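빌려 준 책장을 돌려받으면서 운송비를 누가 내야 하는지 궁금합니다

생활법률·이사·보관 게시판
글쓴이: Tegan McKinnon
조회 511

안녕하세요. 한국에서 산 지 9년째라 말은 불편하지 않은데 계약서나 내용증명 같은 건 여전히 어렵습니다. 비슷한 일을 겪어 보신 분이 계시면 의견 부탁드립니다.

작년에 전세 계약이 끝나면서 새 집 입주일까지 두 달 넘게 비게 됐습니다. 그동안 짐 대부분은 보관이사로 맡겼고, 책장 세 개와 4인용 식탁은 부피 때문에 보관료가 많이 올라가서 아는 사람에게 쓰라고 빌려 줬습니다. 그 사람이 마침 작은 작업실을 얻어서 가구가 필요하다고 했거든요. 돈은 받지 않았고 계약서도 쓰지 않았습니다. 메신저로 이런 대화만 남아 있습니다.

나: 새 집 들어가면 다시 가져갈게요. 10월쯤 될 것 같아요.
상대: 네, 편할 때 말씀하세요. 잘 쓰고 있을게요.

가져갈 때는 상대방이 용달을 불러서 가져갔고 비용도 그쪽이 냈습니다. 금액은 모릅니다. 그때는 엘리베이터가 있는 건물이었는데, 그 뒤에 작업실을 다른 동네로 옮기면서 제 가구도 같이 가져갔다고 합니다. 저한테 미리 말하지는 않았고 나중에 대화하다가 알았습니다. 지금 작업실은 엘리베이터가 없는 건물 4층입니다.

10월에 입주해서 돌려 달라고 했더니 "가져가시는 건 괜찮은데 운송비는 저희가 낼 이유가 없다"는 답이 왔습니다. 업체 두 곳에 전화해 보니 4층에서 계단으로 내리면 사람이 한 명 더 붙어야 하고, 사다리차를 쓰면 그 비용이 따로라고 합니다. 골목이 좁아서 사다리차가 들어갈 수 있는지는 현장을 봐야 안다고 하고요. 예전 건물이었다면 기본요금으로 끝났을 일입니다.

책장 하나는 뒤판이 휘어 있고 선반 한 장이 없습니다. 상대방은 원래 그랬다고 하는데, 저는 빌려 주기 전에 찍어 둔 사진이 한 장 있습니다. 선반 다섯 장이 다 꽂혀 있고 책도 들어 있는 사진입니다. 뒤판은 책에 가려서 안 보입니다.

정리하면 궁금한 것은 이렇습니다.
첫째, 무료로 빌려 준 물건을 돌려받을 때 운송비는 원칙적으로 누구 부담인가요?
둘째, 제 동의 없이 다른 건물로 옮겨서 비용이 늘어난 부분은 따로 요구할 수 있나요?
셋째, 선반과 뒤판은 사진 한 장으로 주장할 수 있을까요?

소송까지 갈 생각은 없습니다. 다만 제가 억지를 부리는 건지 아닌지는 알고 말을 꺼내고 싶습니다.

추가합니다. 댓글로 물어보신 분이 계셔서 적습니다. 책장은 중고로 팔면 개당 몇만 원 정도이고, 식탁은 그보다 조금 더 받을 수 있을 것 같습니다. 식탁은 부모님이 주신 것이라 꼭 가져오고 싶습니다. 책장은 사정에 따라 포기할 수도 있습니다.

Maximiliano Ledesma
추천 154

법률 전문가는 아니고 창고 임대와 사무집기 반출 쪽 일을 오래 하면서 같은 문제를 여러 번 본 사람입니다. 아는 범위에서 적습니다. 금액이 커지면 대한법률구조공단이나 구청 무료 법률상담을 이용하세요.

먼저 계약의 성격입니다. 돈을 받지 않고 쓰게 한 뒤 돌려받기로 한 것이므로 민법에서 말하는 사용대차로 보는 게 자연스럽습니다. 계약서가 없어도 성립합니다. 메신저 대화에 "다시 가져갈게요"와 "네"가 있으니 준 것이 아니라 빌려 준 것이라는 점은 다툼이 별로 없을 겁니다. 그 대화는 화면을 캡처해 두고, 대화 내보내기 기능으로 파일도 하나 받아 두세요. 캡처할 때는 상대방 이름과 날짜가 같이 나오게 하시고요.

다음은 반환 비용입니다. 민법에는 변제 비용은 다른 의사표시가 없으면 채무자가 부담한다는 규정이 있습니다. 돌려줄 의무가 있는 쪽이 채무자이니 일단은 빌린 사람 부담이라는 주장이 가능합니다. 그런데 어디에서 돌려주느냐가 같이 문제가 됩니다. 특정한 물건을 넘겨주는 경우 따로 정한 곳이 없으면 채권이 생길 당시 그 물건이 있던 장소에서 넘겨주는 것이 원칙입니다. 질문자님의 경우에는 예전 집이 그 장소라고 볼 여지가 큽니다.

그래서 구간을 나눠 생각하시는 게 좋습니다. 상대방 작업실에서 예전 집까지의 운송은 상대방 몫, 예전 집에서 새 집까지 더 들어가는 거리는 질문자님 몫이라고 보는 방식입니다. 실제로 예전 집 앞에 내려놓을 수는 없으니 계산만 그렇게 합니다. 두 집이 가까우면 질문자님 몫은 얼마 되지 않을 겁니다.

다만 본인이 쓴 문장이 "다시 가져갈게요"입니다. 상대방은 이 말을 근거로 질문자님이 직접 와서 가져가기로 약속했다고 주장할 수 있습니다. 저는 일상적인 말투라고 보지만 다르게 읽는 사람도 있을 겁니다. 이 부분이 제일 약한 고리입니다.
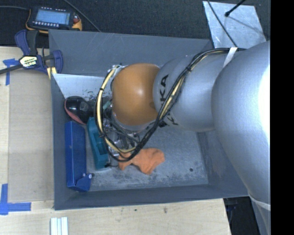

Damir Ivanov 님은 그 문장 하나로 비용까지 약속했다고 보기는 어렵지 않으냐고 물으셨고, 가져갈 때 용달비를 상대방이 냈다는 사실이 오히려 질문자에게 유리한 정황 같다고 하셨습니다. 자기도 동생 친구에게 냉장고를 빌려 줬다가 비슷하게 다퉜는데, 처음에 누가 냈는지를 따져서 올 때도 같은 사람이 내는 것으로 끝냈다고 합니다.

저도 그 점은 동의합니다. 처음 운송비를 빌리는 쪽이 냈다면 두 사람 사이에서는 오가는 비용을 빌리는 쪽이 맡는 것으로 이해했다고 말해 볼 수 있습니다. 확정적인 근거는 아니지만 대화할 때는 꺼내 볼 만합니다.

두 번째 질문, 건물을 옮겨서 늘어난 비용입니다. 이건 세 가지 중에 제일 말하기 쉬운 부분이라고 봅니다. 빌린 사람은 물건의 성질이나 약속한 용도에 맞게 써야 하고, 승낙 없이 제3자에게 쓰게 하면 안 됩니다. 자기 작업실을 옮기면서 같이 가져간 것이 곧바로 위반이라고 하기는 애매합니다. 그래도 4층 계단 작업비는 상대방 사정으로 생긴 비용입니다. 업체에 견적을 두 장 받으세요. 한 장은 현재 조건 그대로, 한 장은 엘리베이터가 있는 건물 기준으로 받으면 됩니다. 두 견적의 차액은 상대방이 부담하는 게 맞다고 말씀하시면 됩니다. 말로 듣지 말고 문자로라도 받아 두세요.

세 번째 질문, 선반과 뒤판입니다. 선반은 사진에 다섯 장이 보인다고 하셨으니 지금 네 장이라면 설명할 책임은 상대방에게 넘어갑니다. 이사하면서 빼 두고 잊은 경우가 흔하니 찾아봐 달라고 먼저 부탁해 보세요. 뒤판은 사진에 보이지 않으면 어렵습니다. 얇은 뒤판은 습기만으로도 휘고, 정상적으로 써서 생긴 변화까지 물어 달라고 하기는 힘듭니다.

보내실 문자 예시를 적어 둡니다. 그대로 쓰셔도 됩니다.

"책장 세 개와 식탁을 돌려받으려고 합니다. 운반은 제가 업체를 부르겠습니다. 기본 운송비는 제가 내고, 4층 계단 작업으로 추가되는 금액은 부담해 주셨으면 합니다. 견적 내용을 같이 보냅니다. 책장 선반 한 장이 보이지 않으니 작업실에 있는지 확인 부탁드립니다. 7일 안에 가능한 날짜를 알려 주세요."

법대로만 따지면 기본 운송비도 나눠서 요구할 수 있겠지만, 소송 생각이 없으시다면 이 정도가 합의하기 좋은 선입니다. 답이 없으면 그때 같은 내용을 내용증명으로 보내시면 됩니다. 우체국 창구에서 같은 문서 세 부로 접수하고, 인터넷우체국에서도 됩니다. 내용증명 자체가 강제력을 갖지는 않습니다. 언제 어떤 요구를 했다는 기록이 남을 뿐입니다.

반출 당일에 챙기실 것도 적습니다.
나오기 전에 가구마다 앞뒤와 옆면 사진을 찍습니다.
선반 받침 핀과 식탁 다리 볼트를 봉투에 담아 어느 가구 것인지 적습니다. 이게 제일 많이 없어집니다.
작업실에서 나올 때와 새 집에 들어갈 때 각각 확인합니다. 옮기다 난 흠집은 업체 책임이라 구분이 필요합니다.
영수증은 기본요금과 계단 작업비를 나눠서 써 달라고 합니다.

계단 작업은 오전이 낫습니다. 오후에 잡으면 앞 일정이 밀려서 늦게 오는 경우가 많고, 좁은 골목이면 주차 때문에 더 늦어집니다. 저는 되도록 오전 9시에 잡습니다.

Laurențiu Oprea
추천 7

그냥 책장은 버리세요. 중고로 몇만 원짜리를 4층에서 내리면 배보다 배꼽이 더 큽니다. 식탁만 가져오세요. 다리 분리되는 식탁이면 두 사람이 승용차로도 옮깁니다. 상판이 긴 건 안 들어갈 수 있으니 뒷좌석 접고 길이 재 보세요.

버릴 때는 대형폐기물 신고를 해야 되고 그 수수료는 지금 갖고 있는 사람이 내라고 하면 됩니다. 저라면 그 조건으로 책장 세 개 다 넘깁니다. 인터넷에 무료 나눔으로 올려도 가져갈 사람 있습니다. 4층이라고 꼭 쓰세요. 안 쓰면 와서 그냥 갑니다.

법은 잘 모르겠고 예전에 저도 침대를 빌려 줬다가 못 받았습니다.

Stela Ursu

위에 Laurențiu Oprea 님 글 중에 하나만 고치겠습니다. 책장을 넘기기로 하더라도 "버리세요"라고만 하면 나중에 폐기 수수료를 질문자님께 청구할 수 있습니다. 소유권을 넘긴다는 말을 분명히 남기셔야 합니다. "책장 세 개는 드릴 테니 이후 처분과 비용은 알아서 해 주세요" 정도면 됩니다. 상대방이 그러겠다고 답한 것까지 받아 두세요.

그리고 이건 경험담인데, 저는 이사업체 Moldovan에 맡겼을 때 방문 견적을 받지 않고 전화로만 계약했다가 당일에 계단비가 추가됐습니다. 전화로 층수를 분명히 말했는데도 계약서에는 층수가 비어 있었습니다. 다음에 Stamora를 쓸 때는 계약서에 층수, 엘리베이터 유무, 작업 인원을 다 적어 달라고 했고 추가금이 없었습니다. 어느 업체가 좋다는 얘기는 아니고 적어 둔 것과 안 적어 둔 것의 차이입니다.

사다리차는 건물 앞에 차를 세울 자리와 위쪽 전선을 같이 봐야 합니다. 골목 사진을 찍어서 업체에 보내면 대략 판단해 줍니다. 창문 크기도 재 두세요. 책장 폭이 창틀보다 넓으면 사다리차가 와도 소용이 없습니다. 그런 경우 창틀을 빼는 집도 있는데 남의 작업실에서 그렇게까지 하기는 어렵습니다.

선반은 새로 맞춰도 됩니다. 목재 재단해 주는 곳에 가로, 세로, 두께만 알려 주면 잘라 줍니다. 남아 있는 선반을 한 장 들고 가는 게 제일 정확합니다. 색은 똑같이 안 나옵니다.

Tegan McKinnon (글쓴이)

답변 감사합니다. Maximiliano Ledesma 님이 적어 주신 문자를 조금 줄여서 보냈고, 두 가지 견적도 문자로 받아 같이 보냈습니다. 차액은 내겠다는 답이 왔습니다. 선반은 예전 작업실에 두고 온 것 같다고 합니다. 뒤판 얘기는 꺼내지 않기로 했습니다.

책장은 두 개만 가져오고 선반이 없는 하나는 상대방에게 주기로 했습니다. Stela Ursu 님 말씀대로 처분과 비용은 알아서 한다는 답을 받아 두었습니다. 업체에는 층수와 인원을 계약서에 써 달라고 했습니다. 창문 폭은 상대방이 재서 알려 주기로 했고 아직 기다리는 중입니다.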